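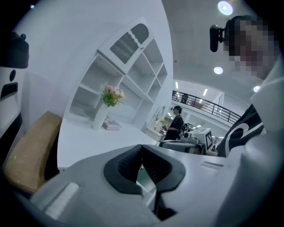
Coralie said the count was wrong. She had gone through the log twice over lunch and made it 2421 attempts, and the competition wanted them numbered without gaps.

"There's a gap after 727," she said. "Three are missing."

Abhishek went back to his notebook. He wrote everything down in pencil, the time, the object, who had held the gripper, and at 727 there was only a line and the word Satish.

"What does Satish mean?"

"It means ask Satish."

Satish Awasthi had left the club in January. He had been good with his hands and slow with paperwork, and he had gone to a job at Gravent without returning his key. So-yul rang him from the stairs. He picked up at once and asked how the entry was going, and whether they had sorted out the slipping on small lids. She said they had, mostly, with softer pads. Then she asked about 727.

He thought about it. He said he had dropped a cup, swept up, and done the next ones without pressing record.

"So they don't exist," said Coralie, when this was passed on.

"They happened," said Abhishek.

"They aren't in the file."

The rules ran to 65 pages and had a paragraph on missing attempts. Coralie found it and read it out. You could leave the gap if you explained it in one sentence. They spent twenty minutes on the sentence. Abhishek wanted the cup in it and Coralie didn't.

In the end So-yul typed it with the cup, saved the form, and picked up the gripper again. It was ten to four and there were still the lids to do.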